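Blue tape, brown paper, little yellow car

So I have a new favorite way to mess up a perfectly good table, and it's painter's tape! I got the idea from Despina Grecu, who lays out all her board game maps this way before she draws a thing, and I've been taping squares onto everything since June.

I started with a ruler. The ruler lasted maybe two rows. After that I went by eye, and yes, the lines wander a bit, and the tape curls up wherever I didn't press hard enough (my thumb was sore, okay?). I'm not fixing it. A grid with a few wobbles still tells you which square you're on, and that's all a toy car needs to know.

The car is the part I really care about. I have nearly 200 of the little things in shoeboxes and the Beetle shape wins every time – those round fenders, the chrome bumpers, that lemon yellow. Colton McKinnon keeps offering to trade me a pickup for a yellow one and he can keep on offering.

Tips if you try it: crease your paper flat the night before (I forgot), tear the tape instead of cutting it if you like a scruffy edge, and find a shallow tray for parking. Mine are all some kind of blue now, which goes so nicely with the yellow.
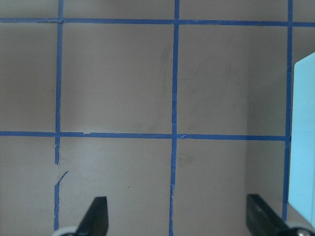
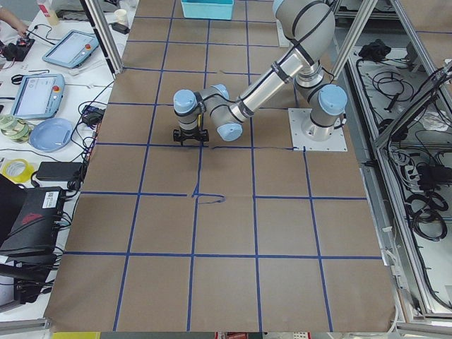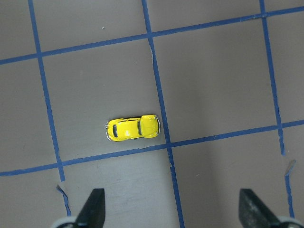
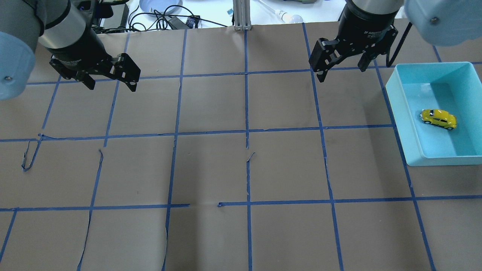 Blue tape squares, all four.

Next I want to try chalk lines on the patio, if the rain ever quits.

Recent posts
Shoebox sorting, part 2
What I paid for the Plola garage set
Paint chips and how I live with them
A rainy afternoon at Flamurness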